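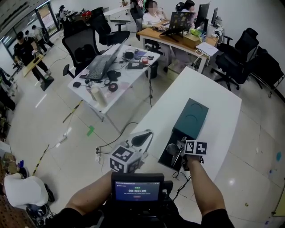

Macarena Rivas
Guides Writer
17 Jul 2020

How to Reach the Bell Tower Early in Dralness

Most players first see the Bell Tower in chapter five, but you can get up there as soon as you have the wall kick. Save before you start. You need 200 stamina for the whole climb, so if you are still at 170, pick up the upgrade behind the waterfall in Serra first.

Start at the Serra east gate and drop down to the canal. Follow it left until you reach the broken lift. Don't pull the lever. Kick up between the two shafts, grab the chain, and wait for the lamp to swing toward you before you let go.

The next room has 2 crushers. Go under the first one as it rises and stand on the gray tile. The second crusher runs slower, and you can slide below it without taking damage.

Past the crushers is the long vertical shaft. Stay on the right wall. The left one has ledges that crumble, and falling puts you back at the canal. Near the top, jump to the hanging sign and dash up and to the left. If you keep bumping your head, you are dashing too soon.

The chest in the tower holds 1025 coins and the Arkudard charm, which lets you hang on walls longer. Ring the bell to open the shortcut to Datier.

On the console version the sign is a little lower, so jump later. The September patch may move it again.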